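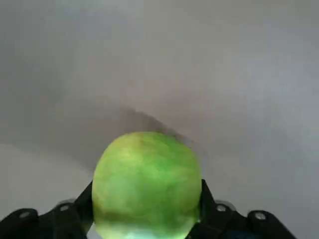 Green apple, Clondeck kitchen.

Clondeck Shared Kitchen - Fruit Bowl and Pantry Meeting
December 22, 2020 | By Ornella Greco
4 min read

Present: Ubaldo Sartori (chair), Ornella Greco (minutes), two from Markstead, one from the ground floor who left during item 3. Apologies from Negri, again by text message.

1. Previous minutes

Accepted with one correction. The last minutes said the new fruit arrangement had been "well received". Ornella asked who had received it well. Ubaldo said it was a general impression. The line now reads "was received".

2. Fruit order

Ubaldo spoke for the order as it stands. His view is that the green apples are good value, keep well and get eaten. Ornella accepted the first point and asked to see something on the other two. The only evidence offered on keeping was that the apples look the same on Friday as they did when they came in, which Markstead thought could be read either way.

The green apple picture was passed around the table. Ubaldo considered it a good-looking apple. Ornella noted the blotchy skin and the slightly lumpy top and said she would not have picked it out of a bin herself. Markstead said blotches are only skin and that people who want a perfectly round apple can buy their own. There was no agreement on whether it was a cooking variety. The supplier's invoice says "apple, green", and Zalletti has been asked twice what that means.

Zalletti's delivery total for the year to date is $2,119, covering fruit, milk and the tea nobody ordered. Ornella asked for the fruit to be shown on its own line. Ubaldo said the supplier's system would not do that. Ornella said she found this hard to believe of a company that manages to put the delivery surcharge on its own line every time.

Markstead suggested going half red, half green. Ubaldo was against it on the grounds that the reds bruise. Ornella pointed out that the reds bruised in December because they were put under the milk crate, and that this was a crate problem. Left open.

Agreed: 37 pieces of fruit in each delivery until the end of the holidays, then back to 70. Ornella wished it recorded that both numbers were carried over from the old tenancy and have never been checked against what is eaten.

Action: Ubaldo to ask Zalletti for the variety, in writing this time.

3. The bowl

The ceramic bowl holds too much, so whatever is at the bottom stays there until somebody smells it. Ubaldo proposed a wire basket. Ornella asked whether the basket would be any smaller. It would not. Markstead said air gets around the fruit in a basket. Ornella said that might be so, but the fault was that new fruit is tipped on top of old, and a basket would do nothing about that.

The ground floor offered a shallow tray they already own. Trial to run for 3 weeks, at no cost. Ubaldo expects the tray to be used for biscuits by the second week, and on this he and Ornella were of one mind.

Action: ground floor to bring the tray up. Whoever unpacks the delivery is to put the older fruit at the front.

4. Labels in the fridge

Negri's proposal for coloured labels by tenant was read out. It was the same proposal as last time with a different font. Concerns as before: labels fall off, people will not write dates, and the shelf marked "shared" is where everything ends up anyway. Ornella asked if Negri intended to come along and speak to it at some point. Deferred.

5. Crumble

Ubaldo proposed that apples left over before the break be made into a crumble for both floors. Markstead offered oats. Ornella asked who was washing the dish, given that the lasagne dish has been soaking for over a week. Ubaldo said he would wash both. She asked for his name to go against it.

Action: Ubaldo Sartori, crumble and both dishes.

6. Other business

The dishwasher salt light is on. Markstead believes it is always on. Ornella to find the manual and see if that is a thing it does.

Date of next meeting to be set once Negri replies.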